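Home | Visits | Newsletter | Join | Contact

Print this page | E-mail this page

Open day at the Ondano paint works, Trurness

Our group went to Trurness on 24 November 2025 for the open day at Ondano, which makes paint for schools and playgrounds. The bus left at 8:15 and parking was easy. Sadia Jadoon from the color department met us at the gate and handed out ear plugs.

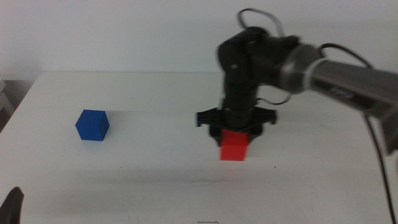
Paint making starts with dry pigment, which is weighed in a closed room and mixed into a paste with resin. The paste then goes through a mill until it is fine enough – this takes most of a morning. Jadoon spent a good while on how strong colors behave next to a pale surface. A royal blue and a bright red like those on the two cubes look stronger against a white tabletop than they do on a gray wall, so samples are checked on both. The red line was down for cleaning, but we saw blue being filled into cans.

The color library holds 219 shades, 111 of them still in production. Older cards are kept in flat drawers. Greens are the hardest to match, Jadoon told us, and a customer's faded sample can take four tries.
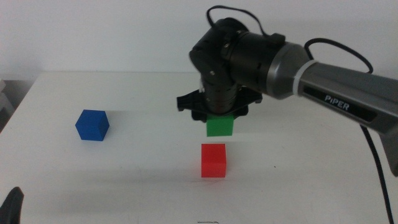

Lunch and getting there

Soup and rolls in the canteen, paid for by Ondano. The next open day is in June. Groups should book through the front office.

Print this page | E-mail this page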